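Pudness: a word list of shop shelf labels

README, version 3 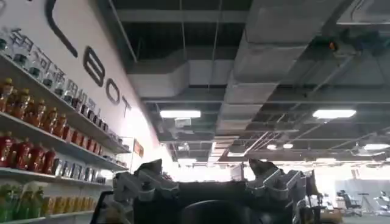
Milagros Quintero asked after version 2 why the list keeps the short forms at all, if every short form has the full word next to it. Her point was that a person who searches for "without sugar" does not want to get three rows with the same meaning. The answer is that the short forms are what people really write on labels, and the list was made to show this. In version 3 the short forms stay, but they have their own column, so you can leave them out with one filter.

What is in the list

Pudness contains 1,677 entries taken from handwritten and printed shelf labels in small grocery shops. An entry is one word or one fixed group of words, for example "per piece" or "new price". The languages are Spanish, Portuguese and German. There is also a small part with mixed entries, where two languages stand on the same label.

The prices themselves were not kept. Names of shops were removed before typing. If a label carried the name of a person, the name was replaced by the word NAME in capitals.

Files

entries.csv is the main list
sources.csv has one row for every label
spelling_notes.txt has remarks on difficult cases
old/ has versions 1 and 2, without changes

Columns in entries.csv

id: a number, never used again if the entry is deleted
form: the word exactly as on the label, with its mistakes
full: the full word in standard spelling
short: yes or no
lang: es, pt, de or mix
hand: yes if handwritten, no if printed, empty if we could not decide
source: the row in sources.csv

Please do not correct the form column. We received several kind messages with corrections, and almost all of them belonged in the full column.

How the labels were collected

Adelino Vieira and Duván Inga copied the labels in the shops, with permission of the owners, and typed them the same evening. Percy Pacheco typed the German part from paper copies. A second person read every entry against the copy. Where the two readings were different, both are in spelling_notes.txt, and the main list has the one we think is more likely.

Known problems

The hand column is empty for 408 entries. Most of them come from the first months, when we did not yet write this down.

Accents are not reliable in the Portuguese part of version 1. They were checked again for version 3, but if you compare versions you will see many differences which are only accents.

The German part has too many words for bread. One shop had a very careful baker.

Changes since version 2

The short column is new. Double entries with only a different capital letter were joined. The separator is now a semicolon, as Detlef Hagedorn had requested, because commas appear inside the labels.

Use

You may use the list for any purpose, also in teaching. Please write the version number when you mention it. Corrections can be sent until the end of July for the next version, one correction per line, with the id first.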